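Progress report to the Tornora fund
Prepared by Lise Hiebert, 2023-07-17

Review of the Kumsa two-arm kit, supplied by Prornby

The kit has been on loan to Tevia for this review period. We have logged 1,808 pick attempts, 627 of them on soft packaging. Setup took 37 hours, more than we had budgeted.
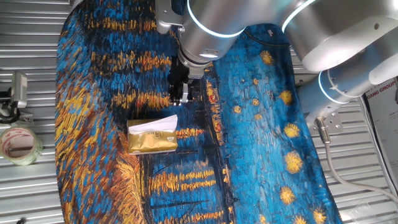 Gripper over a tissue pack on the printed mat.

Soft packs remain the main concern. The default grip force was too high for them, and Prornby sent a revised setting. We have run 114 attempts with it so far and will report those results separately.

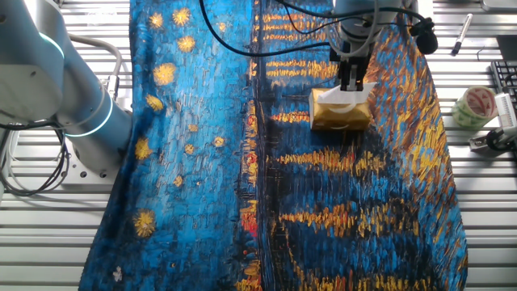 Packet held above the star-pattern fabric.

Spending is within the approved amount. The loan ends in December, and we need a decision on purchase before then.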